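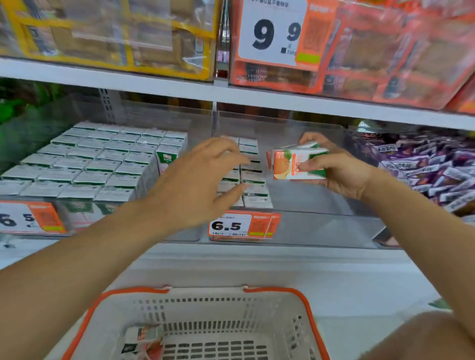
Seit ich in dieser Stadt wohne, gehe ich fast jeden Abend in den kleinen Supermarkt neben meinem Haus. Am Anfang habe ich nur Wasser und Reis gekauft, weil ich die Schrift auf den Packungen nicht lesen konnte. Jetzt kenne ich viele Zeichen und werde mutiger.

Beim Saft bleibe ich am längsten stehen. Die kleinen Kartons kosten 6.5, und das ist für mich ein guter Preis. Die weißen mit dem grünen Rand stehen in so ordentlichen Reihen, dass ich fast ein schlechtes Gewissen habe, wenn ich einen herausnehme. Orange ist trotzdem mein Favorit — wo eine Orange auf der Packung ist, muss ich nicht übersetzen.

Direkt neben dem Saft liegen Snacks in lila Tütchen, alle auf einem Haufen. Mein Kollege Younes Farouk hat mir geraten, sie zu probieren. Ich habe es im Dezember einmal gemacht und war nicht überzeugt, aber er isst sie jeden Tag im Büro und lässt die leeren Tütchen auf meinem Tisch liegen.

Zu Hause stelle ich den Saft in die Kühlschranktür, immer mit der Vorderseite nach außen. Meine Mutter hat das auch so gemacht. Zum Frühstück trinke ich einen Karton, und einen nehme ich in der Tasche mit. Der Strohhalm geht dabei leider oft verloren.

Falls jemand von euch eine gute Sorte kennt, die nicht zu süß ist, schreibt sie mir bitte in die Kommentare. Am liebsten mit den chinesischen Zeichen, damit ich sie im Regal wiederfinde.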